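3.2 Choosing a neutral ground for the color-naming task

When we first sat down to plan the interviews in Pukham, we spent far longer than we had expected talking about backgrounds.

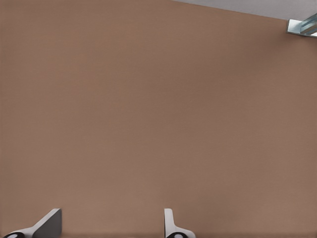 Figure 4. A plain tan-brown surface with a pale gray area beyond its far edge (computer rendering).

Earlier work on color words in Dandar (Nishimura and Ichikawa) had used bright white card, and several of the older speakers told us, very kindly, that it made their eyes tired after the first dozen chips or so. We took this to heart, and from June onward we let people look at the chips on whatever tabletop they liked best at home, provided that it was dull and fairly even in tone. In all we gathered 1,443 naming responses from 70 speakers, spread over 11 villages between Tsuji and the coast. The word most often given for the browns was the one also used for dry earth and for well-steeped tea, and we were delighted to hear long, friendly arguments among neighbors over where it stops and the word for "yellow" begins. We return to those arguments in Section 4.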